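Ticket 2485
Subject: Hand gripper drops paper cups during visitor demo
Site: Goltmont, front room
Opened by: Peninah Mabula
Assigned to: Jolán Bárány
Priority: High until the open day, then normal
Status: Closed

Reported problem
At the Morkville visit the left hand unit would not keep hold of a paper cup. It closed, held for a moment, then the cup slid down out of the pads. Same thing with three different cups. Snack packets and small boxes were fine. Visitors were trying it themselves, so we swapped to boxes and carried on. We have the Guldale group next and they asked for the cups.

Log

Friday, December 10, 2021
JB: Checked the trigger first. Full travel, no sticking. Pivot pins OK, no play in the links on either side.

JB: Finger pads are on the right way round but had a film on them, probably from handling food packets all morning. Wiped both with a damp cloth and let them dry. Better, still slips on one try out of 8.

PM: Could it be how people grab it? Most of them go for the rim.

JB: That is part of it. High on the cup the wall slopes away from the pads and it works its way out. Took it again low down, near the base, with the cup standing on the cloth. No slip in 26 tries. Also backed the closing stop off a quarter turn - it was crushing the wall on a hard squeeze.
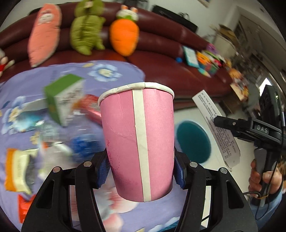

Pink cup, low grip, pads on both sides near the base. Rim has a small dent.

PM: Tried it with the second unit as well, same low grip, no problem.

JB: Good. Please tell whoever runs the table to wipe the pads between groups. Spare pads are on order from Ağca, due in January.

PM: Added to the demo sheet. Guldale went through without a drop. OK to close.

Resolution: pads cleaned, closing stop adjusted, demo sheet changed to low grip for cups.
Time logged: 65 minutes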